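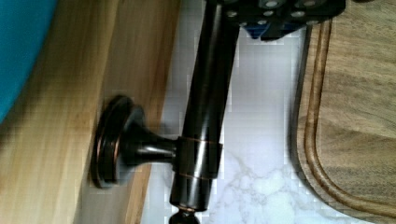

4.2 Planning the equipment budget

The first budget of the Gelden project was written in January, before we had any experience with household tasks. It had one line for the robot, one line for computing and one small line called "other". In this section we describe how the plan was changed, which costs we had missed, and how we now calculate them. We hope it can be useful for groups of similar size who must ask for all the money at once and can't easily come back for more.

Our station has two arms, both bought from Dreneo together with their controllers. The grippers were ordered separately from Bestetti. In the first plan we considered a gripper as a part of the arm, with the same working life. This was our largest mistake. An arm is expensive but it changes slowly, and in the whole period we didn't replace any part of it. A gripper is cheaper, but it is the part that meets the world, and it must be treated in the budget as something that is used up.

The type of object has a strong influence here. Our early trials used soft and light items, such as cloths and empty boxes, and the wear was very low. When we moved to metal fixtures the situation became different. A round bar with a glossy surface gives little friction, so the operators used a higher closing force, and a bar that is held by a mount doesn't move away when the approach is a little wrong. The error goes into the fingers and the wrist instead. In Figure 6 the gripper is at the upper end of such a bar, and the round mount stands out to the side, close to a pale board. The free space around the bar is part of the difficulty, and a wider gripper, which we had nearly chosen because of its lower price, would have been a problem in many of our positions.

Figure 6. View from the wrist camera during work with a dark metal bar. The round mount is at the left of the bar and the gripper is above.

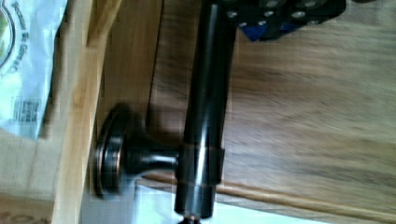 For this reason we divided the costs into fixed items and running items. Fixed items are bought once: arms, controllers, cameras, the work surface and the safety equipment. Running items are finger pads, screws, cables, camera covers and the test objects themselves. The running items are individually so small that we first paid them from the general laboratory account, and nobody could say at the end of a month how much they had cost. We now record each of them against the hours of robot time.

The record covers 252 hours of operation. Over this time the running items came to 20 per cent of the price of one gripper, without the work of our own staff. The number looks modest. It doesn't include the hours when the station stood still and waited for a delivery, and these waiting hours were, in our opinion, the more serious cost. A missing set of pads can stop two arms, an operator and a student with a deadline.

Delivery time should therefore be a column in the plan, next to the price. The renewed quotation from Bestetti, dated November 22, 2020, gave a delivery time of 6 weeks for a complete gripper, while pads were sent from stock. We decided to keep one complete gripper on the shelf and to order pads before the box is empty. A spare arm was also discussed, but the price was too high for us and we took a repair agreement with Dreneo. So far we haven't used it, and we can't judge if it was a good decision.

Test objects need their own line as well. Bathroom and kitchen fixtures are sold in many finishes, and the same model in a dark finish and in a bright one can behave differently for the cameras, mostly because of reflections. We bought each fixture in pairs, so that a damaged one could be exchanged without changing the task. Part of them came from Ásgeirsdóttir, a local shop for building materials, which agreed to take back the unopened ones. The surfaces below and behind the objects were simpler. We took cutting boards, wooden panels and similar household things, and we didn't try to have them all alike, as a variety of backgrounds was wanted for the training data.

Two costs remain difficult for us to plan. The first is the wrist camera. Its position near the fingers is good for the data, but the cable bends with every movement of the wrist, and we don't have enough failures to estimate its life. The second is operator time. A new operator presses harder and wears the pads faster than an experienced one - this was clear to everybody in the laboratory, but our record doesn't separate the operators and we can't give a value.

In the present plan the running items are calculated per hour of robot time and reviewed every two months. The reserve for a complete gripper is kept apart and may not be used for other purchases. The computing line, which was the largest after the arms, was reduced to make this possible, and the effect of the reduction on training time is reported in Section 4.3.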